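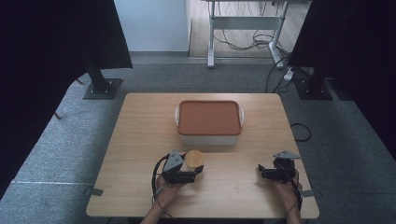
Storage container with reddish-brown lid, and small jar with wooden lid, on the table.

Print this page | E-mail this message

To: Household Storage and Reuse list
From: Lanying Pan, Jastotmont Tenants' Association
Subject: Re: Lidded containers for the shared pantry

Dear members,

Thank you to all who wrote in response to the September notice. The message from the Plarkora building is quoted below in full so that the reply may be read with it.

> From: Plarkora House Office
> Subject: Lidded containers for the shared pantry
>
> Dear colleagues,
>
> Our residents have asked us to replace the open bins in the shared
> pantry with containers that close. We have 13 shelves, and the present
> bins do not fit on the upper ones. We would be grateful for advice on
> the following points.
>
> First, whether one large container per household is preferable to
> several small jars. Second, whether lids should be of one color
> throughout or assigned by floor. Third, whether wooden jar lids are
> acceptable where dry goods are kept for longer than a month.
>
> We must place our order with Flolari before the end of the quarter
> and would welcome replies on the list, as other buildings may have
> the same questions.
>
> With regards,
> Plarkora House Office

On the first point, the Association recommends both. Each household at Jastotmont has one rectangular container with a flat lid and two end handles, and may add small round jars as needed. The container holds sealed packages: rice, noodles, flour in its original bag. The jars hold what has been opened and is in daily use, such as tea, salt and dried mushrooms. Under the earlier arrangement, with jars only, the shelves were full within a few weeks and items at the back were forgotten.

Handles should be treated as a requirement. A full container is heavy, and members who are lifting one from above shoulder height need something to hold besides the rim of the lid. Please measure the container across the handles when planning shelf space. Our first order was measured across the lid, and 40 containers had to be exchanged.

On the second point, a single lid color is easier to reorder. We tried a color for each floor and gave it up when one of the colors was discontinued. Labels now go on the short end of the body, below the handle, where they can be read with the container on the shelf. Labels placed on the lid are hidden as soon as another container is stacked on top. A body that lets some light through is also useful, as the level of the contents can be judged without opening it.

On the third point, wooden lids are permitted at Jastotmont for dry goods only. They should be wiped with a damp cloth, dried the same day, and never left to soak. Lids that have warped or no longer sit level should be handed in at the office for replacement. Oils, pickles and anything with a strong smell should be kept in jars with a different closure. Mr. Yu of the second stairwell has asked that dried shrimp be added to this list, and the Association has agreed.

Members have also asked about the sorting table. It is for filling, labeling and checking containers, and should be cleared after each use. Hot pots may not be set on it. Containers should be lifted and not pushed across the surface, as grit under the base will mark the wood.

The inventory at Jastotmont now stands at 172 containers and 677 jars. Households wishing to exchange a jar for one of another size may do so at the office between 4:00 and 6:00 p.m. Jars should be returned empty and clean, with their own lids.

Plarkora House is welcome to borrow our shelf plan before ordering. Requests should be sent to me directly, with the depth and height of each shelf.

Respectfully,

Lanying Pan
Jastotmont Tenants' Association

Print this page | E-mail this message

Search the archive
Enter keywords
All messages
Go

Recent messages on this list
Re: Shelf depth in older pantries
Flolari order form, revised
Removing old labels from plastic
Use of the sorting table in the evening
Re: Re: Missing jar lids, second stairwell
Moth traps: request for experience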